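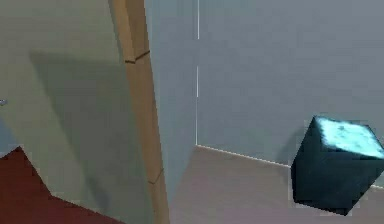 Minutes of the Comparison Group, Clalla and Imine controllers
Oct 21, 2018
4 min read
11 shares

Opening

The chair welcomed everyone back and said how good it was to have a full table again after a rather thin summer, and there was a warm hello for the people from Sandoval, who joined by phone and could be heard very well once the fan by the speaker had been moved. The minutes of the June meeting were read. One correction was asked for: the second paragraph had the wrist camera down as a Plerov unit all along, when we only switched to the Plerov model after that meeting. With that put right, they were accepted.

Where we are with the runs

The report on the simulated rooms took up most of the first half hour, and nobody minded, as it is what most of us had come for. Each controller has now had its 500 runs through the same set of rooms, with the same start points and the same list of errands. Clalla finished its share first. Imine needed an extra week, partly on account of a settings file that had been copied over with the old arm lengths in it, so the early batch had to be thrown out and done again. The group thanked those who stayed late to restart it.

The short version is that the two are closer than we expected in June. Clalla is quicker in open rooms and takes wide, comfortable curves. Imine is slower and stops to look more often, but it holds its line better when it goes from one room into the next. Both do fine on the long errands to the reception desk, as long as the base comes in square to the counter and leaves itself room to reach over. 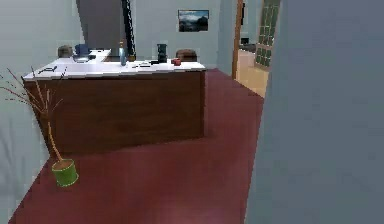 There was a long and very friendly talk over what "square to the counter" ought to mean when the desk has a corner in it. The scoring sheet only gives a point for facing the front panel, and a run that comes in toward the return side, with a perfectly good reach to the mug, gets nothing. Several people felt this was hard on Imine, which likes that side. It was agreed to score both sides of the desk from now on and to rescore the old runs before anyone quotes a figure to the wider team. The small thin items on the white countertop will stay on the errand list for the time being, though the two-finger gripper has a miserable time with anything that flat and we all know it.

Grippers

We have the long fingers and the short fingers to choose between, and the discussion went around the table twice. The long ones reach farther over a counter and behind a door handle. The short ones are stiffer in the model and give cleaner contact numbers. The difficulty with the long pair is that they hang into the lower part of the head camera's view when the arm is folded, and the controller then has to be told which dark shapes are its own hand. Clalla has a mask for this, drawn by hand and slightly too generous. Imine works it out from the joint angles, and does it well except when the wrist is turning fast.

A suggestion was made to fold the arm lower while driving and bring it up only for the last stretch. Those who had tried it said it helps with the view of the floor but costs time at every stop, and that the arm sometimes comes up under the edge of a counter, with the result you would imagine. We will try a middle position on the bare-floor room first, where there is plenty of open space to drive across and a lever handle to reach for once you get there.

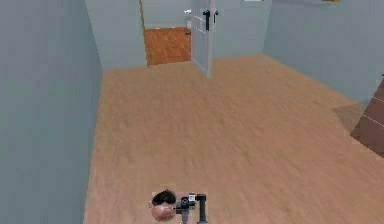

Sandoval asked whether the middle position had been looked at with the short fingers as well, and said they would be sorry to see the long pair chosen on driving runs alone, when most of their own trouble comes at the moment of closing on a handle. They offered to send their handle settings over, and this was gladly accepted. It was pointed out that their settings are for a heavier arm, so they will need scaling, but it is still a much better place to start than the one we have.

Cameras

The head camera and the Plerov wrist camera were compared on door errands only. The wrist camera is lovely up close and lost at any distance. The head camera gives the controller a sense of where the next room is, but goes rather blind when the base gets near a wall or a door panel and there is a big flat gray-green surface filling half of what it sees. Both controllers tend to back off when this happens. Clalla backs off too far and Imine backs off, waits, comes forward and backs off again, and one run had it doing this until the time limit.

We then went over the threshold question, left from last time. Some of us had supposed the change of floor color between rooms was upsetting the depth estimate, the red and the beige being so different. The latest batch does not bear that out. Runs with the floor colors swapped failed at nearly the same places, and the failures sit much more with the door frame, where a close edge and a far window come into the same view and the controller has to decide how wide the gap is. The present margin will be kept for now and a wider one tried in a side batch.

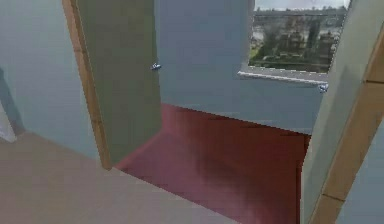
Items to be done before next time

Rescore the desk runs with both sides of the counter allowed.
Run the middle arm position with the long fingers and again with the short.
Scale the Sandoval handle settings and put them in the shared folder, with a note of what was changed.
Redraw the Clalla mask a bit tighter around the fingers.
Set up the side batch with the wider door margin.
Find out whether Plerov will let us keep the loan unit through the winter.

Any other business

Thanks were given for the cookies. The sign-up sheet for the lab machines is full again, and people were asked, kindly, to cross out their slots when they are finished early. The next meeting will be set by email once Sandoval has its travel dates.

Comments

Guest
Thank you for writing these up so fully, I couldn't make it and feel as if I'd been there. Is the scoring sheet with the two-sided desk going up in the same place as the old one?

Reader from the arm group
We had the same back-off-and-wait loop with Imine! Ours got better when we let it turn the base a little before coming forward again. Happy to share the patch if you want it, it's short and a bit ugly.

Guest
Yes please to the patch. And yes, same folder, hopefully by the end of the week.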